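Spring Walk-Through, Orstead Shared Workshop
Checked by Leanne Tindall on 9 May 2021, with Khôi Triệu holding the ladder

Same sheet as last time, with my comments after each item. Marks are OK, FIX or WATCH. If you're the person named, it's yours!

1. Front door and exits
Front door opens fully and closes by itself - OK
Back door clear on both sides - FIX
I had to climb over a stack of folding chairs to get to the back door (I'm not tall, so this was quite a show). Orhun, please find them a home along the east wall, where the old lockers used to be.
Exit sign lit - OK

2. Fire extinguishers
Hung on bracket, pin in, needle in the green - OK by the sink, FIX by the kiln room
The kiln room one has slipped into the red. I called Demirtaş and they'll swap it, but until then no firings. Yes, that includes small ones, and yes, that includes me.

3. Worktops and benches
Tops wiped down and free of splinters - OK
Legs tight, no rocking - WATCH
Bench 13 still has a wobble if you lean on the corner. Khôi gave it a turn with the wrench and it's much better than it was in November. 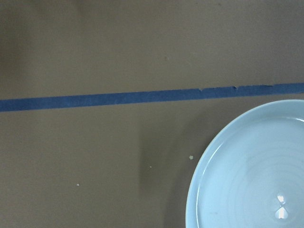
Clamps are back on their rack, which made me very happy. Two of them need a drop of oil, and one has lost its rubber pad, so keep that one away from anything you care about.

4. Power
Cords free of cuts and kinks - FIX
Outlets tested with the plug-in tester - OK
The long yellow cord is nicked near the plug. I tagged it and put it in the office. Please don't rescue it and wrap it in tape, I will know! Ji-hoon has a new one on order from Plirko.
Breaker panel clear and labeled - OK
Breaker 14 finally has a label we can read.

5. Floors and aisles
No trip hazards - OK
Mats flat - WATCH
The mat by the drill press curls up at one end. I flipped it over and we'll see if it settles down. 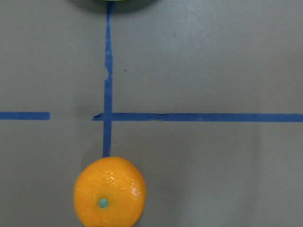
Floor drain was slow, so I pulled the cover and got out a wad of sawdust and what I think was once a glove. Running fine when I left.

6. Dust and air
Filter bags emptied - FIX
Fan guard tight - OK
Both bags were packed full. Barış, I know it was your turn, and I know you were away, so let's just trade months. Spares are in the Wuvwood box, top shelf.

7. First aid
Kit stocked - WATCH
Eyewash bottle in date - OK
We're low on the small bandages and somebody has taken the good tweezers. Bring them back and I won't ask.

Next check: November
Score: 39 points - up a little from last fall, and the back door would have gotten us over 40. Chairs, Orhun, chairs.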